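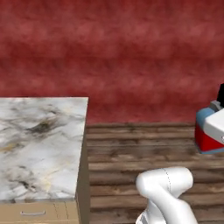 I've been poking at Rolton for most of April now, and enough of you asked about it after my last post that I figured I'd better write it up properly. If you missed that one: Rolton is a kitchen simulator from a small outfit called Orbridge. You pick a room, drop in an arm, and teach it to do chores without breaking any of your own plates. I do not own a robot arm. I own a six-year-old desktop and a lot of curiosity, so this is pretty much my dream product.

Setup first. The download took forever (my internet, not their fault) and then the installer wanted a newer graphics driver, which meant a restart, which meant finding out my machine had 18 other updates waiting. By the time I had an arm standing in a kitchen it was past midnight and I stayed up another hour anyway, just driving it back and forth.

The thing I like best is the room shuffler. Every time you start a run it can swap out the walls, floors and countertops, so your arm doesn't get too attached to one look. Some of the combinations are wild. I got a deep red wall with white marble and gray-brown floorboards, and I kind of want it in my real house? My partner says no. You can lock any surface you like and let the rest keep changing, and that one little checkbox has saved me so much fiddling.

Driving the arm is fine with a mouse and pretty lovely with a game controller. I used an old Koppel pad I had in a drawer and it was recognized right away. The arm moves with a bit of weight to it, and if you yank the stick it lags behind you just enough to make you slow down. My first real task was opening a drawer. Two evenings, that took me! I kept coming in too high and bumping the counter. Once I figured out that you can save a starting pose, things went a lot faster, and I wish the tutorial had brought that up before the end of the last chapter.

Now the grumbles. The camera likes to go back to its default spot whenever you reload a room, and the default is down low behind the arm, so half the time I'm staring at its elbow while I hunt for the menu. There's a way to save your own view but it's per room, so with the shuffler on you end up doing it over and over. The marble also looks a bit smeary up close, if you care about that kind of thing. I mostly don't.

Batch runs are where it starts to feel like a serious tool. You can queue up to 100 on the basic plan and leave them going overnight. Mine finished all but 2, and those had stalled on a physics error I still don't understand. The log was no help. I wrote to support and got a friendly reply the next afternoon saying a fix was in the works, so I'll update this when it shows up.

I also tried Allusel, the other one everybody mentions. Prettier menus, way fewer rooms, and it crashed on me every time I changed the floor. I may go back to it when they've had a few more releases.

For now I'm keeping my Rolton subscription through the summer. Next up is getting the arm to shut the drawer again without slamming it – I'm close! If anyone has a good controller layout for slow pulls, please leave it in the comments.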